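# Chapter 7: Gathering Demonstrations

In the last chapter we trained a policy on a set of examples that somebody else had prepared. The files were already sorted, the bad runs had been removed, and every example was the same length. Most of the work of building a learning system happens before that point. In this chapter you will collect the examples yourself.

A *demonstration* is a recording of a task done once, from start to finish, by a person or by a robot under a person's control. It has two parts: what the camera saw, and what the hand was doing at each moment. A learning system trained on demonstrations tries to produce the second from the first. If the recordings are careless, the system will learn the carelessness along with the task.

We will follow one project through the chapter. The Plimanum set was gathered by a small group at Lumbantobing Workshop, and it covers the sorting and storing of small hardware. The finished set holds 669 demonstrations. Nearly a third of what was first recorded did not make it in, and Section 7.3 looks at why.

## 7.1 Choosing the task

A good first task is short, can be repeated many times in an hour, and has an end that two people would agree on. "Tidy the bench" fails on the last point. "Put the screw in the drawer" passes, once you have said which screw and which drawer.

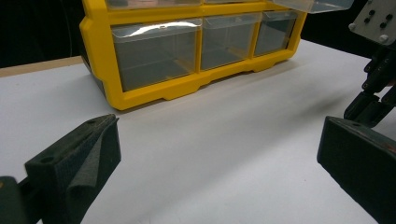
Storage tasks are popular for a first set, and they are harder than they look. A person opening a small drawer makes many decisions without noticing them: where to touch the front, how far to pull, when to stop. Clear drawers like the ones in the yellow organizer add a problem for the camera, which sees the back of each compartment through the front and picks up glare along a lip. The widths differ too, so a grasp that suits the drawer on the left may not suit the narrow one on the right. And a drawer already pulled partly out is a different starting point from a closed one. You have to decide whether both belong in your set, and write the decision down before you record anything.

The Plimanum group wrote theirs on one page, which they called the task sheet. It had these headings:

- Start state
- End state
- What may vary between runs
- What must stay the same
- When to throw a run away

Keep yours to one page as well. If it grows past that, you probably have two tasks.

## 7.2 Varying the start

Suppose you record every run with the screw in the same spot. The system will do well on that spot and poorly a hand's width away. The usual cure is to change the starting layout between runs, but people are bad at doing this by feel. They drift back to a few comfortable positions. The Plimanum group used a printed list from a small program named Kanach, which gave a position and an angle for each part before every run.

Contact between parts deserves its own line on the task sheet. A single screw on a bare surface is an easy target. Two screws that touch or overlap are another matter, since closing on one can move the other.

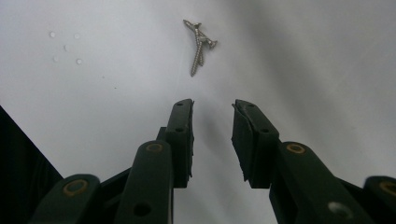

**Figure 7.2** Two countersunk screws, crossed, on a white surface.

For a layout like this the demonstrator has to choose which screw to take first. If one person always picks the nearer head and another always picks the upper screw, the recordings will disagree, and the system may settle on a point between the two and grasp nothing. Pick a rule and have everyone follow it. It matters less which rule you choose.

Speed is the other thing to settle early. Demonstrators get faster with practice, so runs made late in a session differ from those made at its start. Set a pace, and record three practice runs at that pace before each session. Do not keep the practice runs.

## 7.3 Deciding what to keep

Some runs fail in plain ways — the part is dropped, or the drawer is left half open when the sheet says closed. Others end correctly but take a strange path to get there. The second kind is harder to judge, and it is where most arguments begin.

We suggest three labels: *keep*, *discard*, and *ask*. The person who made the recording should not be the one who labels it. Runs marked *ask* are reviewed by the whole group at the end of the session, with the task sheet on the table. If the same question comes up twice, change the sheet and note the change beside the old wording. Runs recorded under the old wording must then be checked again.

### Before you go on

Write a task sheet for moving one small part into one container. Trade sheets with a partner and carry out each other's task, following only what is written. Mark every place where you had to guess. You will need the marked sheet for the Prulero exercise in Section 7.4.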